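Shared Towels and Shared Houses: What I Found in Prinddale
Xuân Tôn
19 Oct 2025

I picked household linen for my project mostly because of an argument. I moved into a shared house in Prinddale last year, five people and one bathroom, and within a week we were fighting over towels. Whose was whose, how long you can leave one on the rail, whether a hand towel is a thing you own or a thing the house owns. I figured other houses must fight about it too, so I made a survey!

I sent it around the student houses in Prinddale and Zinwood in September and got 152 replies, way more than I expected (my advisor, Unnur Briem, had told me to be happy with thirty). The questions covered how often people wash their towels, who does the washing, and whether the house has any rules written down.

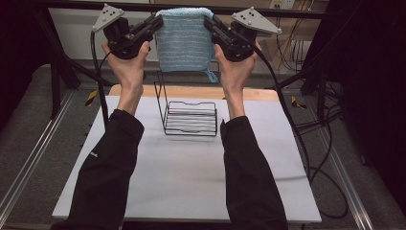 The washing answers were all over the place. Plenty of people said once a week, but a pretty big group wrote things like "when it smells" or "when my mom visits," and I had to make a whole extra category for those. I should have used checkboxes for that question. Typing up the free answers took me over three evenings and I'm still not sure I sorted them all the same way.

What surprised me more was the folding. I only put that question in to fill up the page, and people wrote paragraphs! Thirds or halves, rolled or flat, edges in or edges out. Most of them said they fold the way they were taught as kids, and a few said they refold a roommate's towels when the roommate is out. One person in Prikum (I don't know how my survey got to Prikum) sent me a sketch.

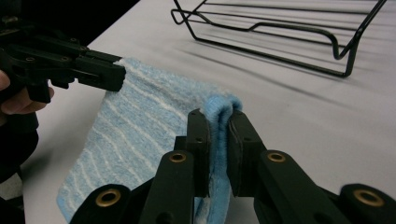 Figure 2. Striped terry towel, light blue and white.

Written rules were rare, and the houses that had them complained about towels as much as the rest of us did. I'd like to go back and ask when the rules got written, before the first big fight or after it. Unnur thinks I should do that part as interviews, and I've already got three houses in Zinwood that said yes.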